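Ulell Playroom, Buda Street
Room and toy inspection checklist, December, with comments

Carried out before opening. Items are marked OK, ACTION or N/A. Comments follow where something needs saying.

1. Entrance and floor
Door closer -- OK
Mat flat, no curled corners -- ACTION
Floor clear of trailing leads -- OK
Comment: the mat has lifted again on the hinge side. Tape is a short-term fix. Replacement to be ordered from Leinonen, same size as before.

2. Storage
Shelving fixed to wall -- OK
Heaviest boxes on bottom shelf -- ACTION
Lids fit -- OK
Comment: the wooden bricks had been put back on the second shelf. Moved down. The shelf is rated for 60 kg and was nowhere near it, but the box is awkward for one person to lift from that height.

3. Tables
Edges and corners rounded, no chips -- OK
Legs tight -- ACTION
Tops wiped down -- OK
Comment: one leg bolt on the table by the sink was loose and has been tightened. Check again at the next inspection. If it has worked loose a second time the bolt wants changing.

4. Soft balls
Surface whole, no tears or bald patches -- OK
No loose fibres when rubbed with a thumb -- OK
Too large for the small-parts tester -- OK
Returns to shape after squeezing -- OK
Comment: every ball in the tub was taken out and looked at singly on a white table, where bits and fluff show up best. Two were thrown away last time for splitting and none needed to go this time. The Clusunow set is holding up better than the old one.

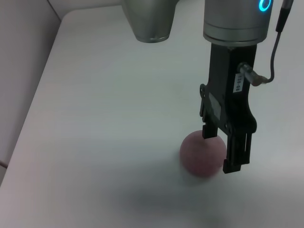 Item 4: pinkish-mauve ball, soft fuzzy surface, on white tabletop.

The fuzzy kind should be sponged with soapy water and left on the rack overnight. Please don't put them in the tub damp -- they smell by the next morning and the smell does not wash out easily.

5. Cleaning materials
Locked cupboard -- OK
Bottles labelled -- ACTION
500 ml spray bottle, trigger works -- OK
Comment: the label on the spray bottle has worn off. New label written and stuck on, with the dilution.

6. Lighting and heating
All lights working -- OK
Radiator guard secure -- OK
Thermometer on wall -- OK

Outstanding: entrance mat. All other actions were dealt with during the inspection. Reference 281 to be quoted on the order.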